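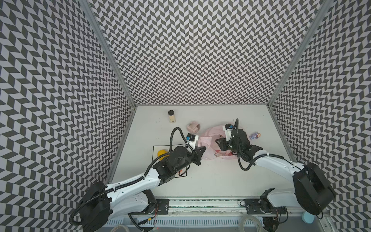
3.2 Fruit, bags and the table

I'll start with the bags, which gave me far more trouble than the fruit did. Anybody who has stood in a produce aisle rubbing the end of a thin plastic bag between two fingers knows the problem. The layers cling, the mouth won't open, and once it does open it closes again the second you look away! I wanted that exact kind of annoyance in the task, so I passed over paper sacks and stiff zip bags and went with a thin, see-through pink one from Velus. The first pack of 200 was used up before we had even agreed on what to call a finished try.

Color mattered more than I expected. Clear bags were my first pick (they're what my own grocery store has), but on a white table they were miserable to label. I'd stare at a wrinkle for a minute and still not know which side of the plastic I was looking at. With the pink ones a fold is a darker pink, and a piece of fruit inside still shows through well enough that you can say "in" or "out" and move on. A few folds deep it gets murky again, and I marked those cases as unsure.
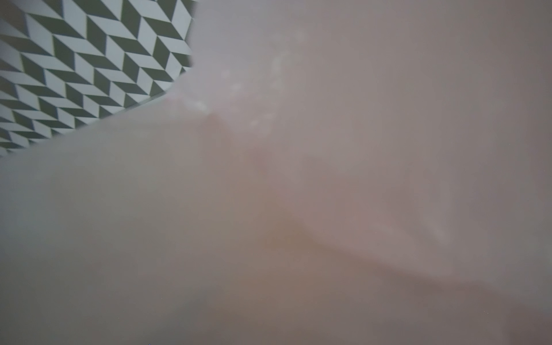
3.3 What goes in the bag

Apples, mostly. We tried lemons and small onions early on and I liked the onions a lot, but they shed skin all over the table and somebody had to brush it off between tries. Apples are clean, they're heavy enough to pull a bag into shape, and they bruise slowly. They also roll, and I'd argue that's the most interesting thing about them - an apple that gets nudged by the edge of a bag may travel a good way before it settles, and then the whole plan has to change.

To keep the starts comparable we put the loose fruit inside a square drawn in thin black lines on the white surface. I went back and forth on this. A square is a little artificial, since nobody at home sets out apples in a box before bagging them, but without it the starting spots drifted toward whichever side the person resetting the table happened to be standing on. Where the fruit sat within the square was left open. Two apples side by side near one edge was a common start, 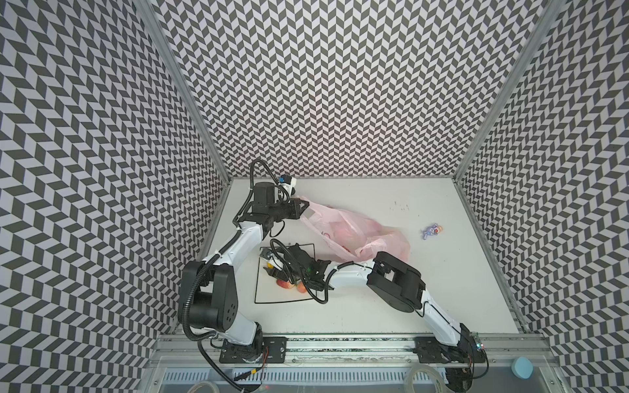
and so was one already in the bag with the rest still to go. I think of that second start as the harder one. A bag with a single piece of fruit in it has a weight at one end and a lot of slack everywhere else, so when the upper corner is lifted the mouth tends to fold shut instead of opening. An empty bag at least stays flat. If I were doing this over, I'd put the half-packed start in its own group from day one, and I'd write down how the bag was lying as well (crumpled, stretched out, bunched up to one side).

After dropping tries with a torn bag, we were left with 3,760. The torn ones are kept in a separate folder, and they're fun to look through if you like watching plastic lose.

A word about the walls. They carry a black-and-white chevron pattern, and yes, it's loud. Visitors from Brukulberg asked if it gave me headaches, and for the first week it did. What I can say is that thin pink plastic held up against it is easy for me to pick out by eye, and the table itself is plain white, so the busy part stays behind the fruit.

Figure 3. The white tabletop and its thin black line, with the chevron-patterned walls behind.

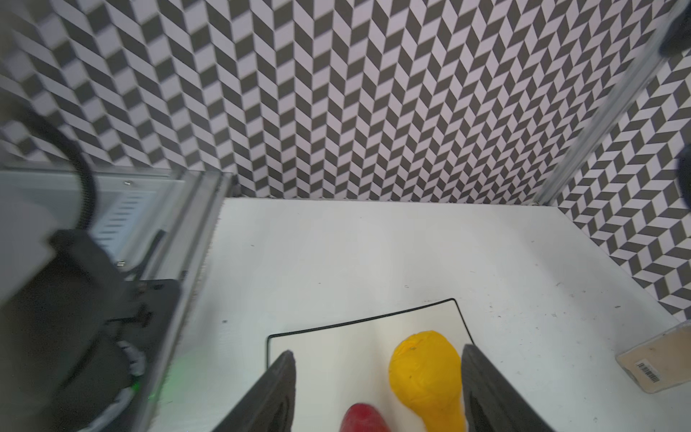 3.4 Deciding when a bag is packed

We settled on a simple rule: all the fruit is inside, and the bag is resting on the table by itself. The mouth doesn't have to be closed. I had wanted a neat twist at the top, but 19 of our early tries were held up by arguments over what counts as neat, so the twist was dropped. Fruit that was inside but poking out of the mouth was scored as not packed.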